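Ticket 3696 – Dravham Facilities Desk
Opened: 2025-08-23
Category: Work surfaces, brown paper and tape grid
Status: Awaiting supplier

The blue tape marking the panels was laid in sections, and small gaps remain where the sections meet. The department requests that these lines be closed before the covering is next replaced in November.

Steps taken: the existing roll (50 yards, Selus stock) was checked and found to be nearly used up. Overlapping the joins by 2 inches on a spare sheet gave a continuous line. Markers are to be kept upright in a cup when the grid is redrawn.

Blue tape on the brown covering:
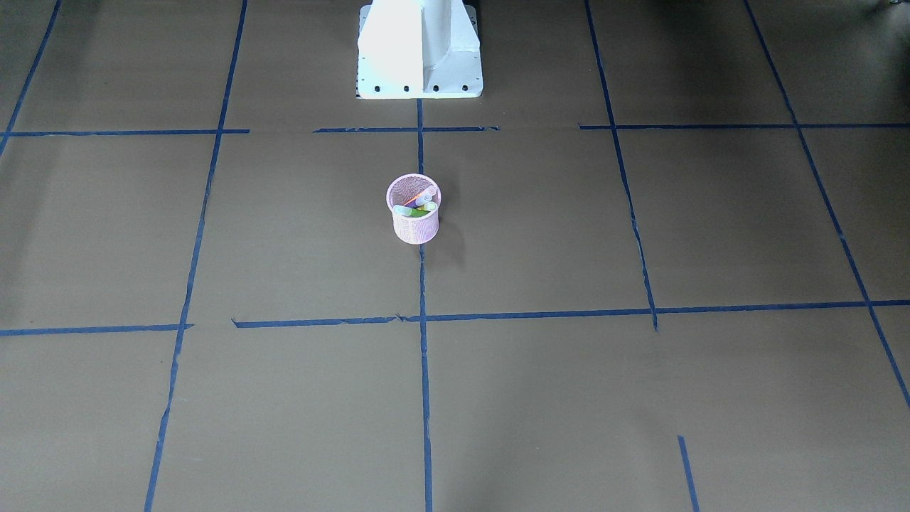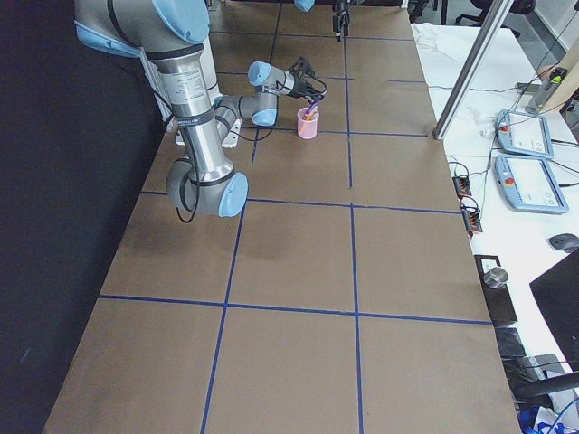 Camora: Your request has been received. Please overlap all joins as tested – full replacement of the tape is not required. New rolls will be sent with the next order.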